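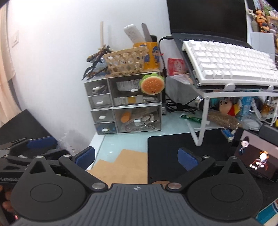 Recording Hand-Held Gripper Demonstrations at Your Own Desk

If you've been collecting examples in a tidy lab with a taped-off square of table, the idea of doing it at your own desk may feel a little wild. I'd like to talk you into it anyway! A learning system that has only ever met one clean table tends to get flustered everywhere else, and most of us have a perfectly good cluttered desk within arm's reach. At Pomano we now do a large share of our recording this way for the Bendalden set, which is aiming for 3,000 demonstrations of small household tidying jobs, and I've written down how a session usually goes.

Before you start

Charge everything the night before. I say this as someone who has lost a good hour of afternoon light to a flat battery. Wipe the lens with a soft cloth, then squeeze the grip a few times and watch the jaws. They should close evenly and the fingertip pads should meet flat. If one side lags, check the screws at the joints before you do anything else, and snug them up gently (too tight and the whole thing gets stiff, and your wrist will let you know about it).

Leave the desk more or less as it is. Pens in the drawers, a plush toy under the laptop stand, a row of figurines on the shelf, all of that is welcome. Do put away mail with your address on it, and glance at any screens that are on, phones included.

Pick one job and say it in one sentence

"Put the pen cup back on top of the drawer organizer" is a good job. "Clean up" is too big. Write your sentence in the session sheet first, and if you find you need an "and" in the middle, you probably have 2 jobs and should record them separately.

Recording

Start with the jaws open and the gripper held back far enough that the camera can take in the thing you're going after. Hold still for a slow breath, then go. Move at the speed you'd use to hand somebody a full cup of tea. Come in from a direction where the object stays in view between the pads, close gently, lift, carry, set down, open, and back away before you stop the recording. That backing away matters more than people think, and it's the bit everyone forgets in their first session, me very much included.

Keep your free hand out of it. If a drawer is stuck and you really need to hold the organizer steady, save that job for a two-gripper session.

Keep each take under 60 seconds. Longer ones are usually a sign that the job was too big or that you stopped to think halfway, and both are fixed by starting over.

Between takes

Change something small. Slide the basket over, turn the cup, move a stack of cardboard to the other side of the mat. You don't need to make it pretty or random, just different from last time.

Mistakes are fine to keep if you recover smoothly, say a missed grasp that you back out of and try again. Mark those with an R in the sheet. If you drop something on the floor, throw the take out.

Wrapping up

Copy the files the same day and play back the first and last take all the way through. The folder name is the site, then the job, then your initials, all lowercase. Uploads from the Dunmore site go to the shared drive as before, and everybody else uses the Skulance uploader, which will grumble if a session sheet is missing.

Updated October 5, 2024. The old instructions from June still mention the paper forms; please ignore those.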